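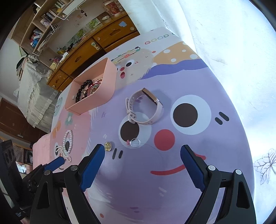 Small Retail, Unit 4: Pricing Handmade and Secondhand Accessories
Handout for the evening group, 24 May 2018

Read this before the session and bring your own price list, even if it is only half finished.

1. Start with what the item cost you

For handmade pieces, write down the materials for one item, including the parts that are easy to forget: jump rings, clasps, thread, glue, the card it hangs on, the bag it goes home in. If you buy beads by the strand, divide the strand price by the beads you can use. Broken and badly drilled beads count as a cost.

For secondhand pieces, the cost is what you paid plus cleaning and repair. If you bought a mixed lot, do not divide the price evenly. Put most of the cost on the pieces you expect to sell and treat the rest as stock for the bargain tray.

2. Add your time

Pick an hourly rate and keep it for the whole season. Time yourself making a batch, then divide. A bracelet that takes 15 minutes at a rate of $12 an hour carries $3 of labor. One that takes 30 minutes carries $6.

Time at the stall is a separate cost and goes under overheads.

3. Overheads

Table fee, travel, card reader charges, insurance. Add them up for one market and divide by the number of items you normally sell there. Use a slow month for this. Sellers who worked it out from December sales had prices that were too low by February.

Worked example, Proltby indoor market:
Table fee $30
Travel and parking $15
Total $45
Items sold on a slow day: 15
Overhead per item: $3

A necklace with $7 of materials and 30 minutes of labor therefore costs $7 + $6 + $3 = $16 before any profit. At $16 you have been paid for your hours and nothing is left to buy new stock.

4. Checking against other sellers

Look at comparable items in at least two places. For our area the usual ones are the Kandus arcade and the Saturday tables on Patwary Street. Note the price, the material and the condition. Do not compare sterling silver with plated – the buyers who care will know the difference, and plated pieces must be labeled as plated.

If your cost is higher than the going price, you can change the design, buy materials in larger amounts, or stop making that item.

5. Electronics and other odd stock

Used watches and wearable devices sell badly without a charger. Test them, reset them to factory settings, and put the result on the tag. Offer a return period of 7 days and write it on the receipt.

6. Exercise

Lukel is a practice business with one product, a beaded anklet. Materials are $4, labor is 15 minutes, and it sells at the Proltby market. Use the rates in sections 2 and 3.

a. Find the full cost of one anklet.
b. Set a retail price and show the profit in dollars.
c. A shop wants to buy at half your retail price. Work out whether you can accept.

Bring your written answers. We will go through part c first – it took the most time last term.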